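Grallwood 셀 픽앤플레이스 작업대: 설정 및 유지보수 README

문서 상태: 사용 중
최종 수정: 2021년 11월 17일
작성: Brock Pelletier
검토: Keegan Gagnon

1. 범위

이 문서는 Grallwood 셀의 고정 카메라, 작업면, 소품, 원점 복귀, 정기 점검 절차를 다룬다. 정책 학습 코드와 데이터 로더는 Dhillon 저장소의 README를 따른다. 같은 건물의 Grarnthorpe 셀은 암 장착 방식과 케이블 경로가 다르므로 이 문서의 보정값을 복사해 쓰지 말 것.

2. 구성

작업면: 회색 반점 무늬의 광택 석재 상판
배경: 밝은색 주름 커튼
소품: 흰색 접시, 노란색 옥수수 모형
카메라: 고정식, 작업면 전체를 보는 위치
제어 소프트웨어: Bravano 스택, 셀 전용 브랜치
저장 단위: 에피소드별 디렉터리

작업면은 셀 전용으로 제작한 것이 아니다. 상판 오른쪽에 두 판이 만나는 이음선이 비스듬히 지나가고, 이음선의 앞쪽 끝 부근 전면 모서리에 단차가 있다. 테이블 평면을 맞출 때 이음선 양쪽의 점을 한 번에 넣으면 잔차가 커진다. 왼쪽 판에서 평면을 구한 뒤 오른쪽 판은 별도 오프셋으로 처리한다. 오프셋은 table_right_dz 항목에 저장한다.

3. 전원 투입과 원점 복귀

비상정지 버튼이 눌린 상태에서 제어반 전원을 올린다. 컨트롤러 상태가 IDLE로 바뀌면 비상정지를 해제하고 홈 명령을 보낸다. 홈 자세는 고정 카메라의 시야 밖이다. 암이 홈에 들어왔는데도 링크 일부가 영상에 걸리면 관절 1의 영점이 틀어진 것으로 보고 6절로 간다.

홈 복귀 후 그리퍼를 한 번 완전히 열고 닫는다. 전류 기록에 중간 피크가 있으면 작업을 시작하지 않는다. 케이블이 손목 브래킷에 눌렸을 때 같은 증상이 나온 적이 있다.

4. 초기 배치

배치는 암이 홈에 있는 상태에서만 바꾼다. 소품을 손으로 옮기는 동안에는 서보를 끈다.

배치 A: 접시는 상판 왼쪽 뒤편, 옥수수는 오른쪽 뒤편에 눕힌다. 옥수수는 접시 밖에 있어야 하며 두 소품 사이에는 다른 물건을 두지 않는다. 접시가 영상 왼쪽 경계에 걸리는 것은 허용한다.

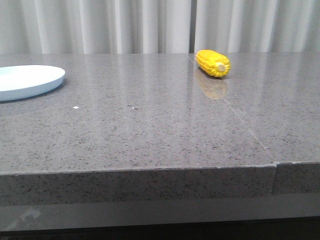 옥수수의 방향은 밑동의 연한 색 절단면을 기준으로 기록한다. 각도 필드는 yaw_base이며 밑동에서 끝으로 향하는 벡터를 작업면에 투영한 값이다. 알맹이 부분만으로 주축을 구하면 방향이 180도 뒤집히는 경우가 있으므로, 절단면 검출 신뢰도가 낮은 에피소드는 yaw_valid를 0으로 둔다.

광택면의 반사도 문제가 된다. 색상 임계값만 쓰는 구버전 검출기는 모형 앞쪽에 생기는 노란 반사를 물체에 포함시켜 중심을 앞으로 끌어당긴다. 현재 브랜치는 채도와 질감을 함께 보고, 반사 영역은 별도 마스크로 저장한다. 검출기를 되돌릴 일이 생기면 해당 기간의 중심 좌표는 쓰지 않는다.

배치 B: 옥수수가 접시에 놓인 상태. 접시는 배치 A보다 시야 안쪽에 두어 테두리 전체가 보이게 한다. 옥수수 끝이 테두리를 조금 넘는 것은 허용하되 밑동은 접시 안쪽에 있어야 한다. 배치 B는 꺼내기 작업의 시작 상태와 판정기 점검용 정지 영상에 쓴다.

판정기는 다음 조건을 모두 만족할 때만 in_plate를 1로 기록한다.

옥수수 마스크의 중심이 접시 타원 안에 있음
그리퍼가 열린 상태이고 암이 홈 자세에 있음
연속된 프레임에서 중심 이동이 임계값 이하임
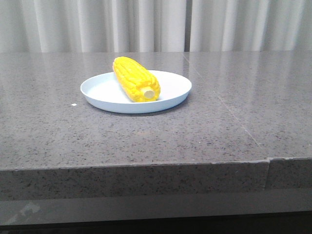 타원 적합은 앞쪽 테두리의 그림자 경계를 우선 사용한다. 뒤쪽 테두리는 소품에 가려질 수 있고 커튼과의 대비도 낮다. 적합에 실패하면 plate_fit에 빈 값을 넣고 판정도 비워 둔다. 이전 에피소드의 타원을 이어받지 않는다.

5. 일일 점검

상판은 마른 극세사 천으로 닦는다. 용제는 쓰지 않는다. 흰 부스러기 같은 작은 이물은 작업에 지장이 없어도 깊이 영상의 이상점으로 잡힐 수 있다. 닦기 전에 수집한 에피소드는 삭제하지 않고 surface_note에 debris라고 적는다.

커튼 두 폭이 만나는 틈은 배경 기준선으로 쓴다. 기준 영상과 겹쳐 보아 틈의 위치가 달라졌으면 먼저 상판 이음선을 비교한다. 이음선도 같이 움직였으면 카메라가 돌아간 것이고, 이음선이 그대로면 커튼만 밀린 것이다. 뒤의 경우 재보정은 필요 없다.

카메라 노출과 화이트밸런스는 고정한다. 자동 노출을 켜면 상판 뒤쪽의 밝은 반사 때문에 앞쪽이 어두워진다. 설정 파일의 exposure_lock이 true인지 확인할 것.

6. 관절 1 영점 재설정

서보를 끄고 제어반의 잔류 전압 표시등이 꺼질 때까지 기다린다. 베이스 커버를 열고 정렬 핀을 꽂는다. 핀이 끝까지 들어가지 않으면 힘을 주지 말고 브레이크를 해제한 뒤 암을 손으로 받치면서 맞춘다. 이 작업은 두 사람이 한다.

핀이 들어간 상태에서 영점을 기록하고, 핀을 뺀 다음 커버를 닫는다. 핀을 꽂은 채 서보를 켜면 감속기가 손상된다. 이후 홈 복귀를 세 번 반복하고 엔코더 값을 로그에 남긴다. 영점을 바꾼 날에는 손눈 보정도 다시 한다.

7. 그리퍼 패드 교체

패드는 파지 1000회마다 교체한다. 횟수는 컨트롤러의 grip_count를 기준으로 하며 교체 후 0으로 되돌린다. 표면이 번들거리거나 모서리가 들뜨면 횟수와 관계없이 바꾼다. 모형의 알맹이 골에 패드 모서리가 걸리기 때문에 마모는 안쪽보다 끝단에서 먼저 나타난다.

새 패드를 붙인 뒤 그리퍼를 닫은 상태에서 영점 폭을 다시 읽는다. 이 값을 갱신하지 않으면 빈 파지를 성공으로 기록한다.

8. 데이터 현황

전체 에피소드: 3367
판정 보류: 354
보류 에피소드도 배포본에 들어 있으며 review 필드로 거를 수 있다. 원본 영상의 로컬 보관 기간은 90일이다.

9. 알려진 문제

이음선 오른쪽에서 접근 높이가 낮게 계산되는 경우가 있음. table_right_dz가 로드되지 않았을 때 발생한다. 시작 로그에서 값을 확인할 것.
접시가 시야 경계에 걸린 배치 A에서는 타원 중심의 오차가 크다. 접시 위치는 티칭 좌표를 우선한다.
홈 복귀 직후 첫 프레임의 타임스탬프가 밀리는 현상은 원인 미확인. 로더에서 첫 프레임을 버린다.

10. 변경 요청

설정값 변경은 Keegan Gagnon의 검토를 거쳐 셀 전용 브랜치에 반영한다. 현장에서 임시로 바꾼 값은 local_override에 적고, 근무가 끝나기 전에 원복하거나 변경 요청을 올린다.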